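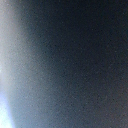 Wolus Wrist Camera, Close-Range Evaluation Unit

Equipment > Cameras > Wrist-mounted > Wolus

The Wolus is offered for comparison with the Lametti on the Floltden arm. At very short distances a dark surface fills the view and shows fine grain, with strong light from one side leaving a white patch in the corner. Exposure may be fixed or automatic.

Loan period: 25 days
Cable length: 300 mm
Order code: 3328

Both cameras fit the Baluyot gripper plate. Users should record the exposure setting with each trial. Requests for loan are to be addressed to Nima Ahmadpour, extension 417.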